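Week three of the summer robotics club is done. We meet in the back classroom at the Hundham library, Mondays and Wednesdays, and this year everything we do is in simulation. Last summer we had one small real arm for the whole group and most people spent the session waiting for a turn. With the simulator everybody gets a turn, and when an arm goes through the table you press reset.

The project is called Kunska. The task is pick and place: two arms, one table, a few small colored things lying on it, and the arms have to pick them up one by one. Vangelis Drakos set up the warehouse room we load everything into, and he did it well enough that I haven't had to touch the lighting or the floor. My part has been the motion code and the part of the code that decides which arm goes for what. 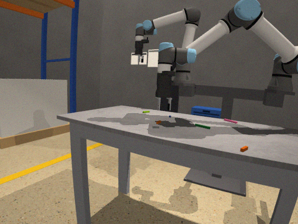
How do you stop two arms from hitting each other? We give each arm its own half of the table, and for anything near the middle, one arm has to ask for the space and wait until the other has moved out of it.

That rule took most of last week to get right. The first version locked the middle for as long as an arm was moving at all, so the second arm stood still for most of the run. Now the lock only covers the time the arm is over the shared strip. It's a simple change but it meant rewriting the planner, and I broke the reset function while doing it. I fixed that on Sunday night.

Our test is a batch of 80 runs with the objects dropped in random positions. A run passes if every object gets picked up and neither arm touches the other one or the table. Before the rewrite we passed 25. After it we passed 34, then 51 once I slowed down the last part of the descent. There are 234 saved layouts in the shared folder now, and I'd like us to go through all of them before the demo. Each batch takes long enough that you can go get lunch.

Most of the failures that are left fall into two groups:

- The gripper comes down at the wrong angle and pushes the object away.
- Two objects are close together and the fingers land on both.

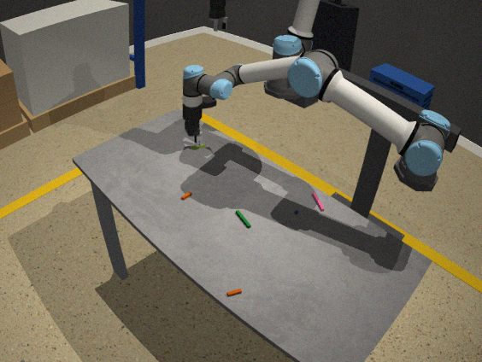 The angle problem is the one I'm working on now. The planner gets the position of each object and a heading, and for a while I was reading the heading in degrees when the simulator sends radians. Small headings looked almost right, so I didn't catch it early. To check the fix I've been using layouts where the crayons all lie at different angles, like the pink one tilted steeply and the lower orange one that is almost horizontal. If the wrist lines up properly for both of those, I'm fairly confident in the rest. The tiny dark blue piece is easier in one way, as there is no long side to line up with, but it leaves very little room for error in position.

The other thing on my list is grip force. Right now it's one number for everything, and I picked it by trying values until things stopped slipping. Vangelis wants a separate value for each object. I think we should leave it alone until the angles are finished, and we agreed to talk about it at the next meeting.

A few notes for club members who read this:

- Update to the new scene file before you run anything. The old one has the table height wrong.
- Put your test results in the shared sheet, including the bad ones.
- If you change the planner, tell me or Vangelis first.
- There are 6 laptops that can run the simulator at full speed. Bring your own if you have one that can handle it.

The demo is at the end of July in the main hall at Goston High. I still have to write the page that explains the project to parents, and somebody needs to find out if the projector there takes HDMI.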